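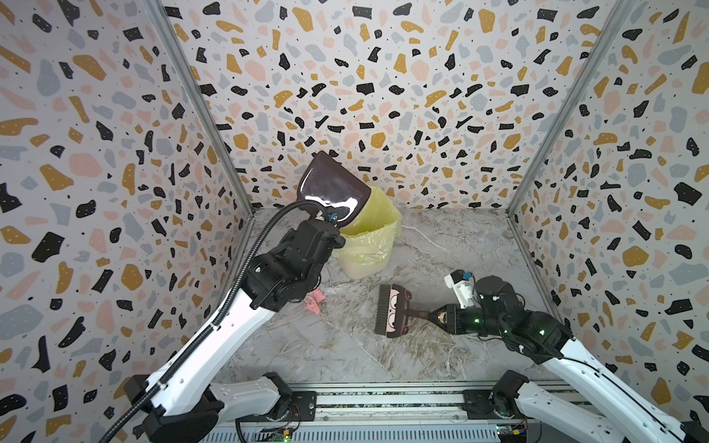
Kulline Lettings Text, Travimthorpe

README, release 3

Contents
Kulline is a set of rental listing texts for houses and flats in Travimthorpe. It holds 1,036 listings from 398 separate properties. A property appears more than once when it was let again or when its advert was rewritten. The texts were written by letting agents and private landlords and are kept as published, spelling mistakes included.

Maintainer: Ludger Reuter, Lernura
Last updated: 16th December

Files
listings.csv: one row per listing
properties.csv: one row per property
changes.txt: edits made after the first release
terms.txt: conditions of use

Both tables are UTF-8, comma separated, with a header row. Line breaks inside a description are stored as a vertical bar. Join the tables on property_id.

Fields in listings.csv
listing_id: text, unique
property_id: text, matches properties.csv
headline: text, may be empty
body: text, never empty
rent_month: whole pounds, empty if not stated
furnished: yes, part, no or unknown
lister: agent or private
status: let, withdrawn or open

Rents quoted by the week were multiplied by fifty-two, divided by twelve and rounded to the nearest pound. Bills are not separated out. If the body says bills are included, rent_month includes them too.

Fields in properties.csv
property_id: text, unique
kind: flat, terrace, semi, detached or other
bedrooms: whole number, studio entered as 0
floor_level: ground, upper, basement or unknown
wall_finish: free text, taken from the body
floor_finish: free text, taken from the body
outside_space: none, shared, private or unknown

The two finish fields use the lister's own words. "Marble effect", "marble look" and "marble style" have not been merged. Where listings for the same property disagree, the value comes from the latest one and the earlier wording is recorded in changes.txt. 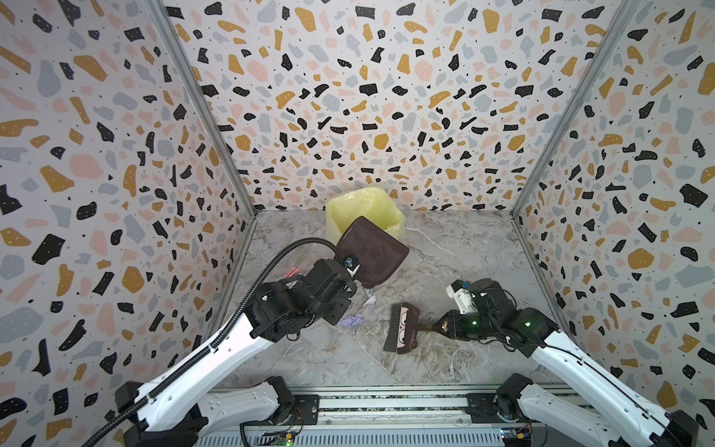

Terrazzo-patterned walls, grey marble-patterned floor.

Cleaning
Names, phone numbers, email addresses and house numbers were replaced with tags in square brackets. Street names were kept. Exact duplicates were dropped. Near duplicates were kept and share a property_id. A row whose body was only a request to call the agent was removed.

Tagging was done by script and then read through by hand. Report anything missed by quoting the listing_id, without copying the text itself.

Known faults
- rent_month is empty for more than half of the withdrawn rows.
- Student lets advertised by the room are entered as whole properties in releases before April. Corrected in this one.
- outside_space does not tell a balcony from a yard.
- kind is unreliable for converted shops.
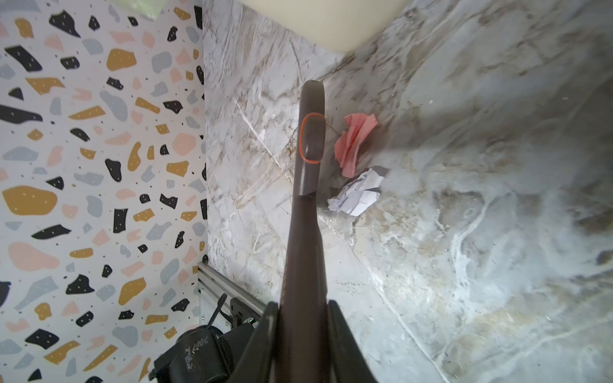
Light grey marble-patterned floor with a gripper finger.

Use
Suitable for work on listing language, field extraction and search. Not suitable for valuing a property or setting a rent, as the advertised figure may differ from the one agreed.

Loading
Read property_id as text. Spreadsheet programs strip the leading zeros and the join then fails.

Credit
Cite as: Reuter, L., Kulline Lettings Text, Lernura, release 3.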